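Skovdale Benchtop Worktable, 60 x 30, solid top

Reviewed by Etelka Orbán

The Skovdale is a fixed-height worktable with a solid wood top, a bolted steel base and four leveling feet. I bought it at list price to replace a door on trestles that had served longer than it should have. It has been in daily use since April.

Delivery and contents

The table ships in two cartons. The heavier one holds the top and weighs 105 pounds on my shipping scale. Two people are needed to get it up a flight of stairs. The second carton contains the legs, two stretchers, a bag of hardware and a printed sheet of instructions. All fasteners were present. One leveling foot had a burr on the thread and would not seat until I ran a die over it.

Assembly

Assembly took one evening with a socket wrench. The supplied hex key is too short to apply useful torque and I set it aside. The instructions call for the stretchers to be fully tightened before the top goes on. Do the opposite. With the stretchers tight, the mounting holes in the top missed the brackets by an eighth of an inch on one side. Loosening both stretchers, starting all eight top bolts by hand and then tightening from the center outward brought it into line.

The top

The top is a glued panel, pale in color, with the edges lightly rounded. Checked with a straightedge across the long dimension, it showed a slight crown in the middle, small enough that a sheet of printer paper would not pass under the ends. After six weeks the crown has not changed.

The factory finish is a thin hardwax oil. It resists water if wiped up within a few minutes, and coffee left overnight made a ring that came out with fine abrasive and a second coat. Solvents go straight through it. Anyone planning to use acetone or alcohol on the surface should apply a film finish first, or lay down a mat. A pale top also shows pencil and metal marks more readily than a dark one.
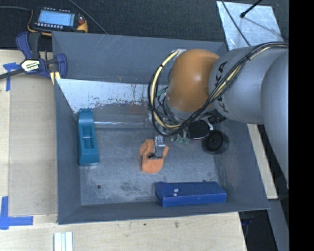
Gray metal bin on a pale wooden tabletop.

Sliding metal containers across bare oil finish will mark it. I dragged a steel parts tray the length of the table 20 passes each way, lightly loaded, and then wiped the surface down. The result was a set of faint gray streaks, most of which lifted with mineral spirits. Two shallow scratches remained and can be felt with a fingernail.

Stiffness

The maker rates the table at 1,000 pounds, evenly distributed. I did not test to that figure. With a bench vise mounted at the left front corner, hard sawing produces visible side-to-side movement. Moving the vise over the leg reduced it. Adding a plywood shelf screwed to the stretchers, with a few boxes of hardware on it, removed nearly all of it. Planing along the length of the top is steady with or without the shelf.

The leveling feet have 3 inches of travel. Past the halfway point they flex, so on a badly sloped floor I would shim under the low legs and keep the feet short.

Comparison

Azadeh Golestani lent me her Mousavi table for two weeks. It has a thinner top and a welded base. The Mousavi is stiffer out of the carton and needs almost no assembly, but the base does not come apart, and it would not go through my basement door without removing the trim. Its laminate surface handles solvents well and chips at the edges. For a room with good access and messy chemistry, I would take the Mousavi. For general assembly and light woodworking, the Skovdale top is easier to repair — sand, oil, wait a day.

Minor points

There are no predrilled holes for a power strip. The bracket edges under the top are sharp. Replacement feet are sold only in sets of four.

Rating: 3.5 out of 5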